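romis-desk-chores

README, last touched January

What it is: 292 episodes of desk tidying, two-finger gripper, wrist view. Coiled cables mostly, chargers, some keyboards in the way. Question we started with – can a machine clear a desk yet? Short answer, sort of.

Splits: 728 clips total incl. retries, 90 held out. Dont train on the held out ones.

Known problems
- white cable on pale wood, low contrast
- soft focus past the fingertips
- labels for "coiled" vs "tangled" inconsistant, Mamta Rastogi is redoing them

Questions to Vikas Goel. 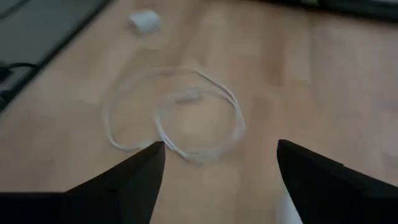

Coralie Harawira: Sort of is generous. Call me when it can do the drawer under the desk.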